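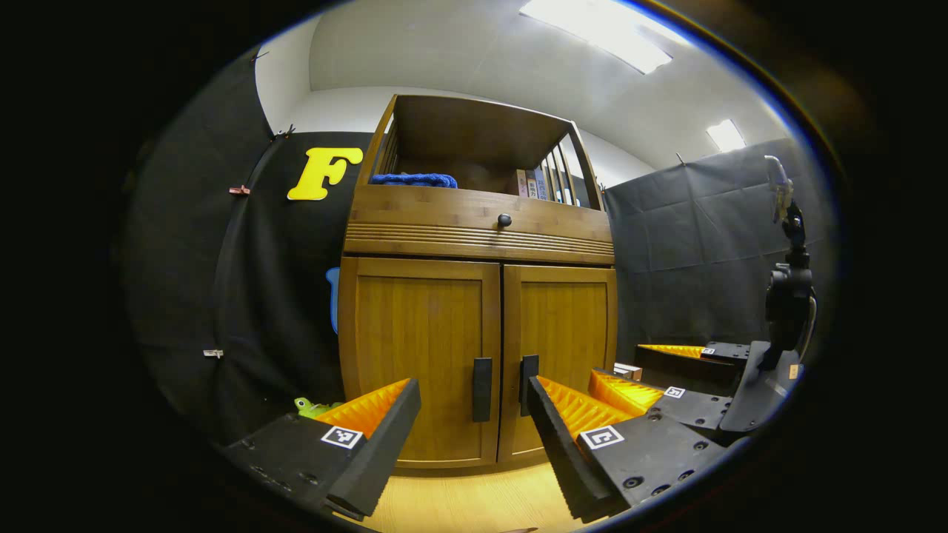
Storage furniture, session 4: the cabinet nobody plans for. Most of us buy a cabinet for its doors and then live off its open shelf. The open shelf is where the decisions you have put off go to wait. In a small space you usually get three kinds of storage stacked in one piece: a shelf for show, a drawer for bits, and a pair of doors for everything you would rather not discuss. Note the coil of bright blue at the left of the shelf and the short row of books towards the right, part hidden by the slats. Two sorts of thing share one shelf, with a polite distance between them, and I would leave both where they are until the drawer has been dealt with.

Handles
Two tall bar handles close together at the seam suit a pair of doors that will be opened together. A single knob in the middle of a wide drawer is a different matter. Pull it off centre and a cheap runner will sulk. Students at Starnville last January wrote 153 complaints on the feedback cards, and a good many concerned drawers.

Order of work
Shelf contents stay put. Empty the drawer onto a tray, sort it, put back what you used this month. Then the doors, left side first, and finish one side before you start the other. Anything with no obvious home goes in the Tumo box – one box, with a lid, and no second box.

Grooves and slats
They look lovely in the showroom and collect dust for a living. Dry brush along the grain, then a barely damp cloth. No polish on the handles.

For next time
Read the Mabula sheet on hinges, pages 1 to 24. Bring a drawer plan of your own, drawn to scale, in pencil. The written piece is 2,000 words and the limit includes your captions, as several of you found out last term.

Stivunness short course, handout revised 23 Mar 2025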